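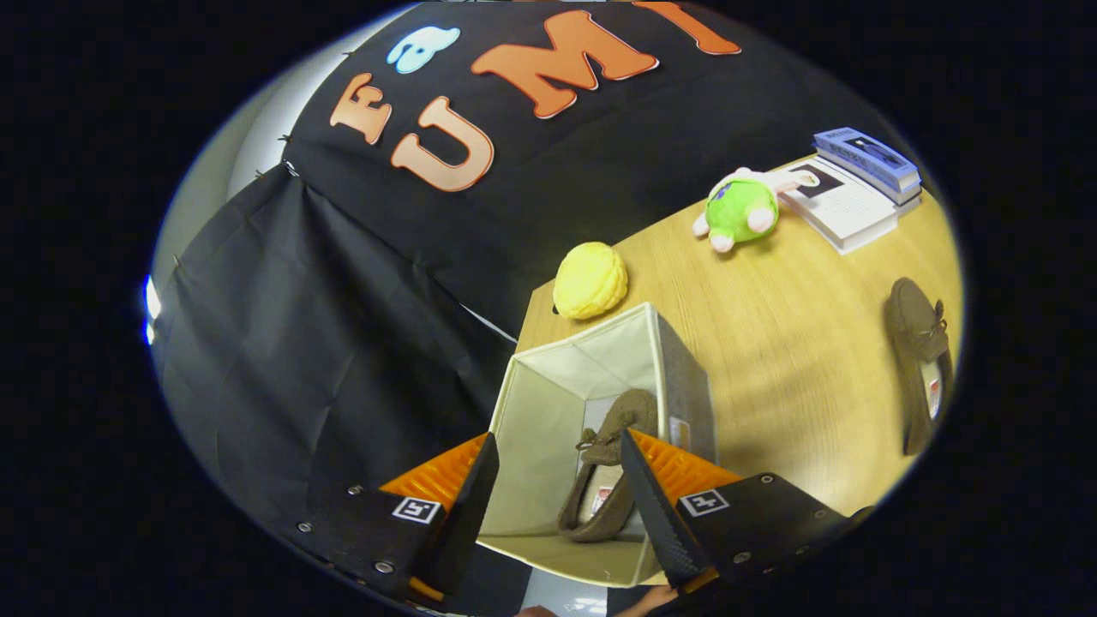 Caixa organizadora Jukivis em cima da mesa, com um chinelo lá dentro e o par ao lado.

Comprei a caixa de tecido da Jukivis em janeiro, para acabar com a confusão de brinquedos, livros e chinelos que mora na minha sala. Fiquei com duas, a creme com lateral cinza, e já deu tempo de formar opinião!

Primeiro o que eu gosto: ela é aberta em cima, então é só jogar as coisas e pronto (quem tem criança sabe que tampa ninguém fecha). O interior bege claro ajuda a achar as miudezas no fundo, e a cor combina com praticamente tudo aqui em casa. Paguei 74 reais em cada uma e achei justo.

Agora, o tamanho. Eu queria guardar os chinelos de inverno, aqueles marrons forradinhos, e um pé entra bem, com a ponta para cima. Com o segundo pé já fica meio apertado – dá, mas aí esquece o bichinho verde de pelúcia e a bola amarela cheia de gominhos. Esses acabaram indo para a outra caixa. Para livro eu não uso, prefiro deixar empilhado na mesa mesmo.

O tecido claro suja, claro. Passo um pano úmido e sai quase tudo, menos uma mancha de suco que já considero da família. Minha amiga Kurniawati Liew tem a da Ralberg, que é mais funda, mas achei molenga demais.

Nota: 4 de 5. Compraria de novo, só que num tamanho maior.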